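Print this article | E-mail this article

Household task automation

Household task automation is the use of robot arms to do domestic chores such as tidying, fetching and wiping. Trials are commonly run in simulation before any machine is built. 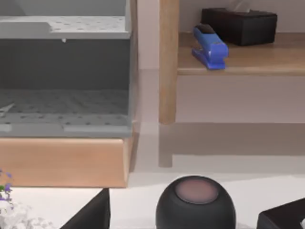 Grasping is the best understood part of a chore. Success depends on the shape, weight and surface of the item. A squat, round smart speaker offers two fingers no flat sides, whereas a stapler has a clear long axis. The Olville trials, led by Carmela Goicoechea, used 200 household items and allowed up to 60 seconds for each lift.

Placing is harder, as the arm must judge height and free space and then let go cleanly.
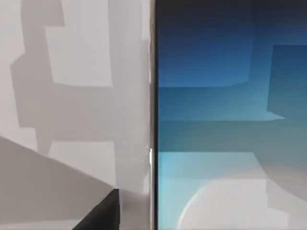
Can a machine tidy a whole room yet?
Only under narrow conditions. Single moves are often reliable, but errors build up over a long chore, and most systems still need a person to step in.

The Barroso planner, described by Florencio Ortuño, divides a table-clearing job into 13 stages and checks each one before starting the next.

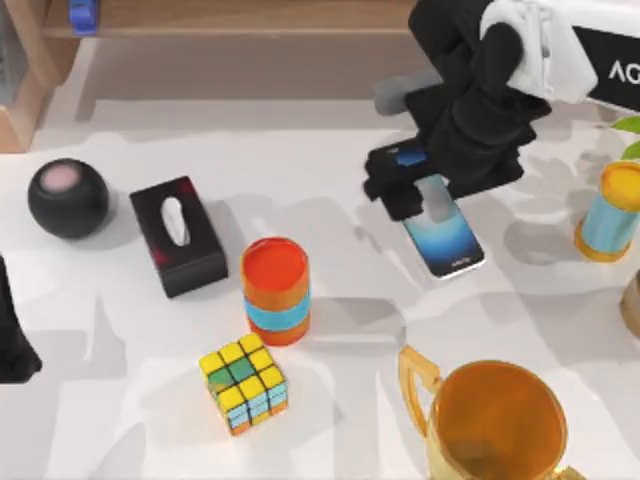
Simulated arm with its gripper lowered onto a smartphone.

See also: Bito gripper; Zirklow test

Print | E-mail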